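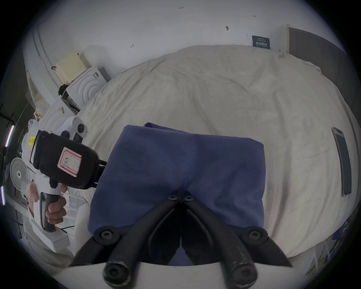

*Folded navy-blue cloth.*

## Storage of table linen in a hired hall

Posted by **Melahat Dönmez**, 2018-12-23

I write on behalf of the social section of the Hurnby Residents' Association. The section keeps a stock of cotton table linen for use at public suppers, most of it dark blue, with a smaller number of white cloths. Between bookings it is stored folded in a cupboard on the north wall of the hall.

At the last inspection several of the blue cloths showed pale lines along the folds, and two of the white ones had yellowed. The cupboard is unheated. We have 100 cloths in all and a budget of £1195 for the year, from which laundry must also be paid. The section would be grateful for advice on the following points:

- whether the cloths should be rolled instead of folded
- whether sealed plastic boxes are suitable
- whether the pale lines can be put right

Our next large event is in May.

---

**In-ho Do**

The pale lines are most likely wear. When a dyed cotton cloth is folded in the same place every time, the fibres along the crease are rubbed more than the rest, and the colour goes there first. Ironing the crease in hard makes matters worse. Lost dye cannot be brought back by washing. A full re-dye in a washing machine is possible with plain cotton, but the results vary from one cloth to the next and I would not advise it for a set which must match.

Rolling is the better method where there is room. Cardboard tubes should be covered with acid-free tissue or clean, undyed cotton. If the cupboard is too shallow for tubes, fold the cloths in three on one occasion and in four on the next, so that the crease moves. Stacks should be kept low, and the cloths at the bottom brought to the top after each booking.

Sealed plastic boxes are not recommended in an unheated room. Any damp left in the cloth will stay there, and mildew may follow. Cotton bags are suitable and can be washed with the linen.

Yellowing on white cotton is often caused by detergent or starch left in the cloth. Wash again with an additional rinse, and store without starch. Starch should be applied shortly before use, if at all.

---

**Ronaldo Calimlim**

We just buy new ones when they look tired.

---

**Doğukan Kocabaş**

I agree with the first reply on most points. I would add that the cupboard itself should be examined. Bare timber shelves can stain white cloth where the two are in contact, and the remedy is to line them with washed cotton sheeting, changed yearly. At Wornstead the linen was moved to an inside wall and the musty smell did not return the following winter.

Please also confirm that the cloths are fully aired before they are put away. A cloth which feels dry straight from the iron may still hold moisture, and ours are left over a rail overnight.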